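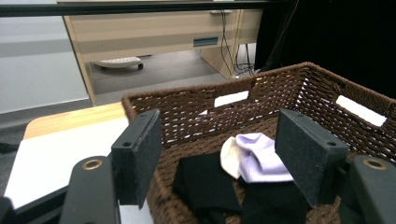 Three pieces of fabric, the largest of them black, in a brown woven basket.

Kallby Housing to extend textile basket service to all Stesport buildings

Kallby Housing will place woven collection baskets for household fabrics in every one of its residential buildings in Stesport, the organization announced in July 2021. The decision follows a trial that began in March at the Satgate building and was later widened to three neighboring properties.

Residents may use the baskets for clean, dry textiles they no longer want, including clothing, towels, bed linen, curtains and remnants from sewing. Items are taken to a sorting room on the ground floor at Satgate, where they are separated into pieces that can be worn or used again and pieces that are fit only for cutting into cleaning cloths.

During the trial, 541 items were logged at the sorting room. Clothing made up the largest share, followed by towels and pillowcases. Curtains were left less often than expected, and Kallby Housing has withdrawn the separate curtain box that stood beside the mail room at Satgate through the spring.

The four buildings in the trial were served by 20 baskets. With the extension, the service will be open to 700 households. The baskets are rectangular, woven in dark brown cord, with openings cut into the walls to serve as handles. They will stand on the lower shelf in each laundry room. Buildings without a shelf will have one fitted before the service starts there.

Kallby Housing said it had considered lidded plastic bins, which were used in the first weeks at one of the trial buildings. Residents and cleaning staff reported that damp items left in the closed bins could go unnoticed for several days. The woven baskets let air through and can be checked at a glance. They are also light enough to be carried to the sorting room by one person when full.

The baskets are supplied by Modise, a Stesport workshop that also repairs them. Under the agreement, a basket with a broken rim or a worn handle opening is exchanged for a sound one at the next scheduled collection, and the damaged one is returned to the workshop. The agreement runs for two years and may be renewed.

What may be left in the baskets

The organization has issued a short notice that will be posted above each shelf. It asks residents to observe the following.

Fabrics should be washed and fully dry. Single socks are accepted. Clothing with broken zippers or missing buttons is accepted. Shoes, belts, pillows, comforters and rugs should be taken to the municipal recycling station. Carpets and mattresses may not be left in the laundry room under any circumstances. Bags should not be tied. Hangers should be removed.

Items do not have to be ironed or neatly folded. An earlier version of the notice asked for all contributions to be folded and stacked by color, and this wording has been dropped. Sorting staff open out and inspect each piece in any case, and the instruction was found to discourage residents from leaving smaller items such as scarves and dishcloths.

Dark and light fabrics may be placed in the same basket. Residents who are unsure whether a piece is suitable are asked to leave it out and to raise the matter with the building office during opening hours.

Reminder about personal laundry

The notice also addresses a problem recorded several times during the trial, in which laundry left behind in the machines was moved into a collection basket by another resident and then taken for sorting. In most of these cases the garments were traced and returned. Two bath towels and a child's cardigan from Satgate had already been passed on by the time their owners inquired.

To prevent further losses, forgotten laundry should be placed on the folding table and not in a basket. A printed label reading "Textiles for reuse" will be attached to the front of each one. The contents of the baskets will in addition be held in the sorting room for seven days before anything is passed on or cut, so that a resident who is missing an item has time to ask for it. Claims may be made in person or by telephone. No form is required, but residents should be prepared to describe the item.

Collection and use of the fabrics

Baskets will be emptied once a week. In the larger buildings, where they tended to fill sooner, a second weekly collection will be added in the fall if demand calls for it. Residents who find a basket full are asked to wait for the next collection and not to leave fabrics on the floor, as this blocks access to the drains.

Usable clothing and linen will continue to be offered free of charge at the exchange rail at Satgate. The rail is open to residents of all Kallby Housing properties - proof of address is not requested - and there is no limit on the number of pieces that may be taken. Cloth suitable for cutting is used by the organization's own cleaning staff, and any surplus is available to residents on request. Sewing remnants large enough to be worked with are set aside in a separate drawer.

The trial also produced a small quantity of fabric that could be neither reused nor cut, most of it heavily coated or padded. This was handed over to the municipal station along with other waste from the buildings.

The cost of the baskets, shelving and collection will be met from the existing budget for common areas. Rents and laundry fees are not affected by the decision.

Installation begins with the properties closest to Satgate and continues outward by district. Each building will receive written notice before its laundry room is visited, and the room will be closed to bookings for up to half a day while shelving is put up. Residents with a booking on the day in question will be offered another time.

A schedule by street address is available from the building offices and on the notice boards at each entrance. Questions about the service may be directed to the Kallby Housing office in Stesport.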